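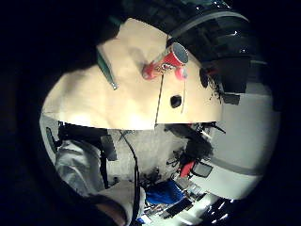 The panel at Cutow, with the red can on its side.

The fault on the gripper was logged as intermittent, and an intermittent fault at Cutow went to whoever had the fewest jobs open. On Monday that was me.

The log gave one line: jaw position lost, recovered on restart. It gave the line eleven times under three sets of initials. Each of them had restarted the controller, seen the jaws read zero when closed, and signed the job off.

I began with the supply. It held steady at the controller and at the first joint of the cable. I closed the jaws on a feeler gauge, read the position, opened them and did it again. After 100 cycles the reading had not moved. I wrote that down and put a fresh page behind it, expecting to need one.

The gripper was a Nastex, the older pattern, with the encoder board mounted behind the jaw carriage and held by two screws. The makers had later gone to 4. Our two were tight. I marked the heads with paint so that I would know if they turned.

Next I lifted the tool by its handle and ran the same test with my wrist turned over. On cycle 80 the reading jumped, stayed wrong for three cycles and came back. Holding the tool still, I pressed the cable where it entered the body. The reading jumped again.

That ought to have finished it. The cable had been replaced in July, when the cell was moved across from Vergara, and a cable that young had no business failing at the entry. I took the clamp off anyway. The sleeve was sound, the conductors were sound, and the plug seated with the click it was supposed to have. I fitted the spare cable, turned my wrist over and lost the position on the second cycle.

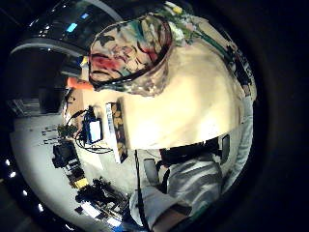 Leave the cable alone and look at what it plugs into, Tatu Mfaume said. The socket on that board was only ever held by its own solder. You can swap cables until you retire.

I said the socket had been inspected in July.

With the tool lying flat, Tatu said, and went back to work.

I clamped the body upside down and took off the rear cover. With no load on the cable the socket sat square. With the weight of the cable on it – nothing more than that – it leaned by the thickness of a sheet of paper. Under the glass one of the solder joints had a ring round it, dark and complete, like the line a cup leaves. The pin stood in the middle of the ring and moved when I breathed on the lead.

I cleaned the joint, drew off the old solder and made it again, then did the ones on either side, which looked good and probably were. For the strain I cut a saddle from nylon bar and fixed it under the existing clamp screw, so that the body took the weight before the board did. The first saddle was too tall and pinched the sleeve. The second I filed down until a strip of paper would pull out from under it with a slight drag.

Then the cycles: 100 flat, 100 on the left side, 100 on the right, 100 with the wrist over. I did the last set slowly. The paint marks on the screws had not broken.

In the log I wrote the cause, the repair and the size of the saddle. Under "other units affected" there was a box, and I left it blank for some time. There was a second Nastex at Palport, same pattern, same year, with a clean sheet. It had spent its whole life bolted to a bench, jaws down, cable hanging straight.

I wrote its number in the box and went to see how much nylon bar was left.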